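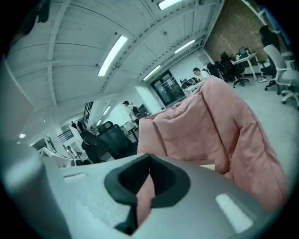
2 min read

Datura 446 Quilted Throw
Product data and care

The Datura 446 is a channel-stitched throw for beds, sofas and reading chairs. It is made in one weight and one size. The number in the name is the fill power code used by the maker, Pathirana, and has no bearing on dimensions or warmth rating.

Construction

Outer: woven cotton, both faces, pre-shrunk before cutting.
Fill: hollow polyester fibre, carded and laid in a single sheet.
Stitching: parallel channels, lockstitch, polyester-core thread.
Edge: self-bound, corners mitred by hand.
Total weight: 1,000 g.

The fill sheet is caught by every line of stitching, so it does not travel to the ends of the channels when the throw is hung or carried. Earlier throws in the Datura range used blown fibre. These had a softer handle when new but needed shaking out after each wash.

Colour

Available in Warska (dusty pink), Vidov (slate) and undyed. Cloth is dyed in batches and small differences between batches are normal. Customers buying two or more throws for one room should order them together and ask for matched cloth in the order notes.
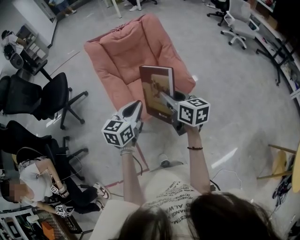
Washing

Machine wash at 30 degrees on a gentle cycle with a small dose of liquid detergent. Do not use fabric softener. The drum should be no more than two-thirds full with the throw inside. Spin at a low speed.

Tumble dry on low heat, or dry flat over an airer, turning once. Thick channels hold water longer than the cloth suggests; check the middle of the throw by hand before folding. Do not iron the channels. The bound edge may be pressed with a cool iron.

In wash trials run by Kojo Mahama in June, the throw was put through 15 cycles. Loft was measured after each cycle under a flat plate. Most of the loss occurred in the first three washes and the figure was steady after that. Seam slippage was within the maker's limit at all test points.
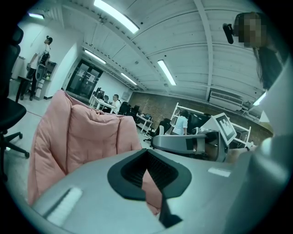

Storage

Fold loosely and keep in a cotton bag. Vacuum bags are not advised for more than a few weeks. If the throw has been packed flat, tumble it without heat for 9 minutes and leave it open overnight before use.

Repairs

A broken channel line can be resewn on a domestic machine with a long stitch and a walking foot. Repairs to the binding are carried out in the workshop by Mohsin Bhutto and charged at a fixed rate. Please wash the throw before sending it in.

Page revised October 2024. The earlier care label, which gave a wash temperature of 40 degrees, should be disregarded.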